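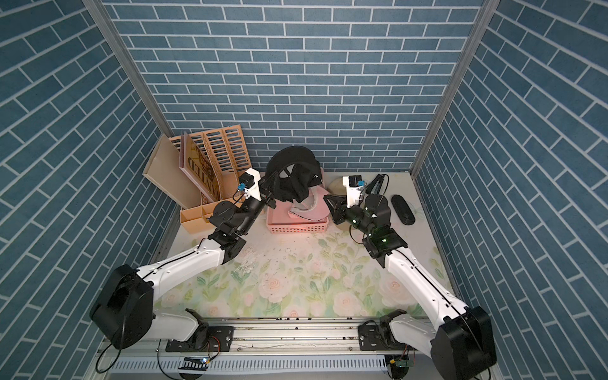
*Both arms at the pink basket, Thursday, October 29, 2020*

So this is where my evenings have been going! I keep promising a proper update on the robotics club and then I get home, eat cereal over the sink and fall asleep, so let me try to get it all down before November.

For anyone new, I'm one of the grown-ups at the Evbridge club. We have two arms this year, which we've named Bedwood (left) and Gustora (right). The kids voted. I wanted Salt and Pepper and got exactly one vote, mine.

The project is tidying up. You put a bunch of everyday junk on the table and the arms have to sort it, with the basket as home base. Noemí Arellano picked most of the junk and she has a real gift for it. Boxes and blocks are easy, so she went for things that flop or have holes or won't sit flat. The black cloth thing Bedwood has hold of up there is my least favorite. Fabric never lands the same way twice, and the gripper can close on a fold and you think you've got it — and then you've got about a thumbnail of it. The kids love it, of course.

The blue brick wallpaper was a big argument. Macario Robles wanted plain white walls because he figured the wrist cameras would have an easier time. The kids wanted bricks, and they wanted the rose mat too (I'm very fond of the rose mat). Bricks and roses won. Macario still brings it up whenever a grab goes wrong, even when the actual problem is a cable.

And it's so often a cable! Last week we spent most of a session chasing a dropout on Gustora. We swapped boards, restarted everything, blamed the wallpaper, and then one of the kids wiggled a plug. I've asked everybody to tug-test their connectors before power goes on. I forgot to do it myself the very next time.

We've logged roughly 97 tries with the basket so far. The curved pink-and-white piece is a pain since the arms like to come at it from the same side, so we're working on having one wait its turn. Right now the "waiting" code is a pause of 5 seconds and a lot of hope. Noemí has a better version half written.

Next on my list: shorten the loop of cable hanging off the left end, find a second power strip, and write up our notes for the Cuevas showcase, which I said I'd do two weeks ago. If you're coming to that, come say hi and bring something weird for the basket. Nothing breakable please, and nothing sticky.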